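Galerie: Nähen per Fernsteuerung

Im November haben wir am Übungsplatz von Clarkoreo Nahtaufgaben vorgemacht. Gesteuert wurde von der Konsole aus, die Bewegungen wurden mitgeschrieben. Lindiwe Kruger führte die Instrumente, Rizwan Lashari betreute die Aufzeichnung. 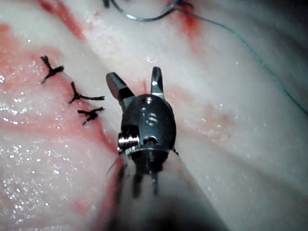
Pro Durchgang waren 75 Minuten angesetzt, Pausen eingerechnet. Wir haben 23 Vorführungen behalten und neun verworfen -- meist wegen Aussetzern in der Aufzeichnung. Knoten und Fadenführung werden getrennt ausgewertet.

Stand: 19.11.2019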